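Rastlow's swap room reopens with more shelves and longer hours

The Rastlow swap room is open again, and what a difference a bigger space makes! After a winter packed into a single corridor behind the library, the town's free exchange for household goods has moved into the old Haldane print shop on the corner, with proper shelving, two doors instead of one and a long counter where people can drop things off without holding up the line.

The idea is as simple as it was when the room started: bring what you no longer need, take what you can use, and no money changes hands. Lamps, saucepans, picture frames, curtain rods, baby baths, jigsaw puzzles (complete, please) – all of it is welcome as long as it is clean and works.

By 11 on the first morning the line ran past the bakery. Nadiia Onyshchenko had come over from Plillalstead on the early bus with a box of canning jars and a folding stool. She went home with a bread bin, a desk lamp and a set of bathroom hooks.

"I told myself one thing in, one thing out," she said. "Then I saw the hooks. My daughter is moving into her first apartment in March and she owns a mattress and a plant, so I feel fine about it."

Furnishing a first home has become one of the main uses of the room. Cuiping Hou, who runs the front counter, has put together a starter shelf near the entrance for exactly that: dish racks, can openers, bath mats, wastebaskets, hangers, extension cords that have been tested and tagged. The small, dull things are what people run short of, she says, and they add up fast when you buy them all in the same week.

"Everybody gives their cousin a toaster," Hou said. "Then the cousin has two toasters and has to keep the trash in a grocery bag."
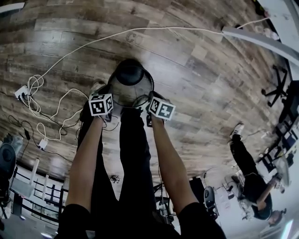 A round black mesh wastebasket on a wood-look floor.

The new room can hold up to 100 crates on its back wall, and they were filling quickly. Kitchenware takes the left side, bedding and towels the right, with books and games in the middle where children can reach them. A rail for winter coats will go in as soon as the brackets arrive. Larger furniture still can't be stored on site, but there is now a notice board where owners can pin up a card with measurements and a phone number. A walnut sideboard, a piano bench and a set of bunk beds were all up there before lunch.

Edeltraud Ackermann spent most of the morning at the repair table by the window, rewiring a reading lamp and gluing the leg back on a plant stand. The table is new this season, and she would love some company at it. Anyone handy with a sewing machine would be especially welcome, she says, as the pile of curtains with dropped hems is already knee high.

"Bring me your wobbly chair," she said. "I like a wobbly chair. There are only so many ways a chair can go wrong, and I've met most of them."

The move was paid for by a street supper last fall and a grant from the town, which also covers the heating for the first year. The shelving came from a shoe store in Kornadport that was closing down and let the whole lot go for the price of the van. It took two trips and a good deal of rope – and one very patient driver, Shaohua Qian, who had agreed to help for an hour and was still there after dark.

A few house rules have changed with the new address. Drop-offs are now taken at the side door until 2 in the afternoon, so that everything can be sorted before closing. Mattresses, car seats, bike helmets and opened cosmetics can't be accepted. Electrical items go to the counter first for a safety check and come out on the shelves the next day. And the old limit of one bag per visit is gone, at least for now, though regulars are asked to leave the starter shelf for people who are setting up house.

Plans for spring include a seed and plant pot swap in the yard behind the shop and an evening session each month for people who work days. The jigsaw puzzles could use a helper too. Four of them are currently on the counter with notes taped to the lid, and the missing pieces from the lighthouse one can be handed in at any time.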